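How Do Robots Learn Chores?
Trallmont Junior Robotics Club, Information for Young Members

A robot does not know how to open a door or pick up a bowl. It must be taught. Members of the Trallmont club teach by showing. A student holds a gripper in each hand and does the chore with the grippers instead of fingers. Each turn is recorded, and the computer studies the recordings. 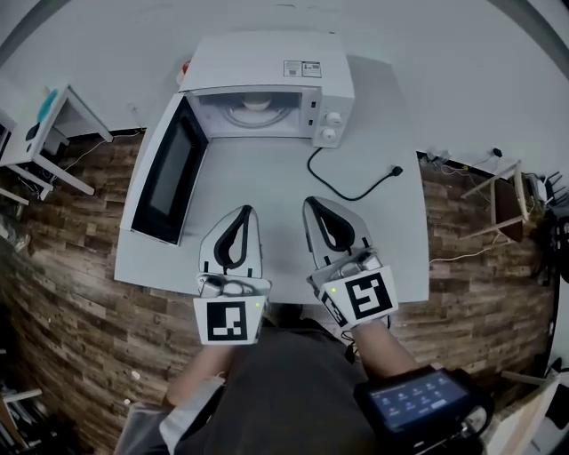 One turn is never enough. This June, the kitchen team recorded 338 turns over 5 club meetings. Small changes help the robot learn, so students move the bowl between turns.

Members must be at least 7 years old. Club leader Stavros Liapis checks that every appliance is unplugged before practice begins.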